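Septiembre de 2023

Hoy he terminado la hoja de buenas prácticas para las sesiones con tela. Me ha ocupado toda la mañana y todavía le falta el anexo de nomenclatura, que depende de lo que decida Trorkov sobre los nombres de los archivos.

El punto que más discusión ha traído es el primero: antes de cada serie, la pinza abierta y vacía, con la superficie de trabajo en la vista y la ropa a un lado. En marzo no lo teníamos escrito y cada cual empezaba como le parecía. De las 1.136 secuencias que entregamos entonces, Vindico nos devolvió 89 por inicio incorrecto. Repetirlas costó más que grabarlas.

El segundo punto es no ordenar las prendas entre series. Si quedan arrugadas, se quedan arrugadas. Yo habría preferido un estado inicial fijo, pero la norma de Flirkine pide variación y así lo he dejado. 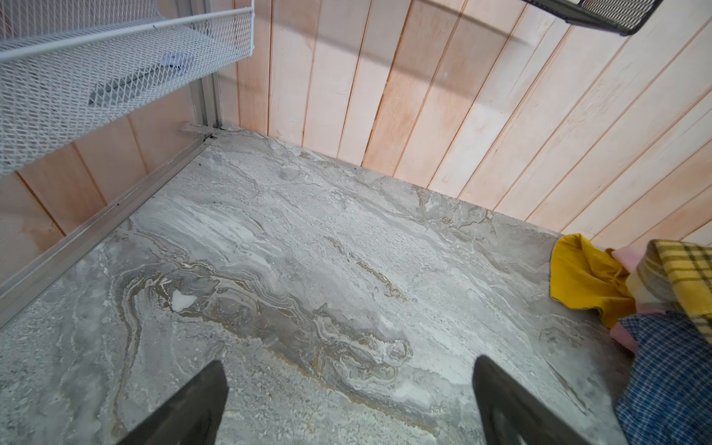
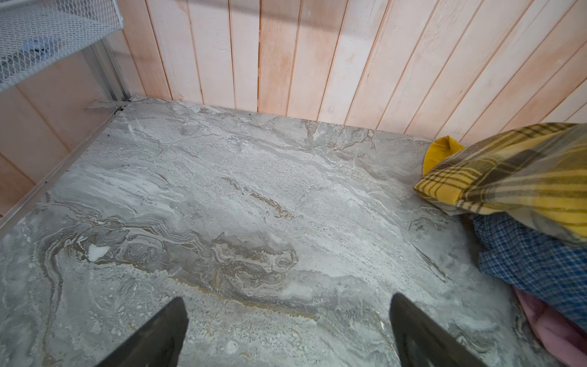
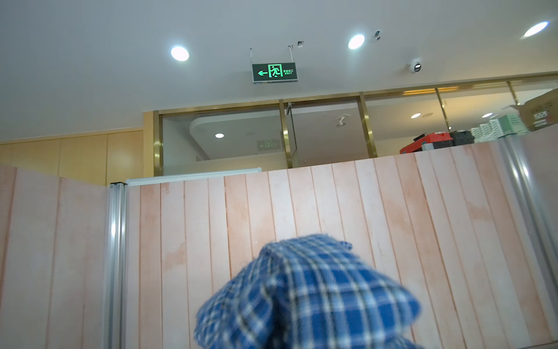
Puesto de tela, vistas desde la muñeca. En la tercera, el paño de cuadros azules y blancos junto al panel.

He añadido un apartado sobre lo que se ve más allá de los paneles. Cuando la muñeca sube, entran en la vista el techo, el cartel de salida de emergencia y la sala del otro lado del cristal. La regla queda así: no se graba con gente detrás del cristal, y el operador lo comprueba antes de empezar y lo anota en el parte.

Falta también revisar las esquinas. Propongo limpiarlas al cierre de cada turno, sobre todo al pie del perfil de aluminio, donde se acumula suciedad.

La meta del próximo lote son 2.000 secuencias con 2 operadores. Me parece mucho. He pedido a Hijazi que nos confirme el plazo por escrito y no ha contestado.

Mañana, el anexo, y cambiar la hoja vieja que sigue pegada junto al armario.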